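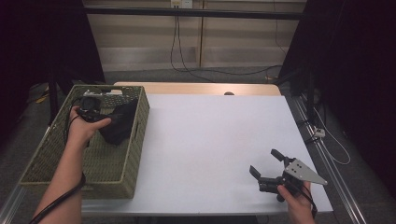

4 min read

4. Can it do the washing yet?

I'll start with the bit everyone asks me at parties, which is when they can stop folding their own clothes. My stock answer used to be "five years", and I'd been giving it for long enough that Frida Þorgeirsson, my co-author, began writing down each time I said it. So for this section we tried to be a bit more careful, and split the chore into pieces small enough to argue over.

Laundry looks like one job when you're the one doing it. For a machine it's at least four: get a garment out of the basket, work out what it is, spread it flat, and fold it. We scored each piece separately at our two sites, Skarcombe and Bech, using the same set of household clothes at both. Across the whole study we have 1,530 attempts, and I've watched far more of them than is good for anybody.

Getting things out of the basket went better than I'd feared. A crumpled heap offers plenty to grab, and our controller (Plorkik, which Frida named and won't explain) mostly doesn't care which bit it gets. The snag is getting only one thing. Socks come up clinging to jumpers, sleeves knot themselves round other sleeves, and the controller carries on quite happily with two garments as if they were one very odd one. We counted those as failures, which cost us a good deal in Table 3.

Flattening is where it gets hard, and dark cloth is the worst of the lot. On a pale table the outline of a black top is easy enough to find, because the contrast is lovely. Inside the outline it's another story! Folds, seams and a second layer underneath all come out as nearly the same shade, so the system knows where the shirt stops but has very little idea what the shirt is doing. Figure 2 gives the sort of close-up view that matters at this stage: dark fabric on a white surface, with one pad out over the white and the other on the cloth.
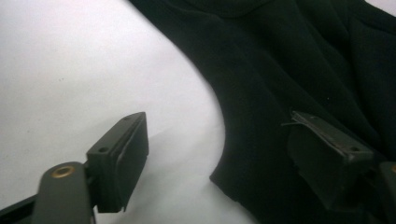
Figure 2. Gripper pads at the curved edge of a black fabric piece.

So can a machine do a household's laundry from start to finish today? It can manage some of the separate steps on a tidy table with clothes it has met before, but we wouldn't leave it alone with a full basket.

Of the pieces we scored, folding was the one that surprised me. Once a garment is properly flat, the fold itself is fairly tame, and the older Fastis baseline did nearly as well at it as ours did. Nearly all the trouble comes earlier. A sleeve left tucked under at the flattening stage stays tucked under, and you end up with a neat square that has a lump in it. Frida wanted those passed, on the grounds that her own shirts look like that. I wanted them failed, and we settled on reporting both scores.

We also haven't touched speed, which I'd like to come back to in October when the second round of trials begins at Bech.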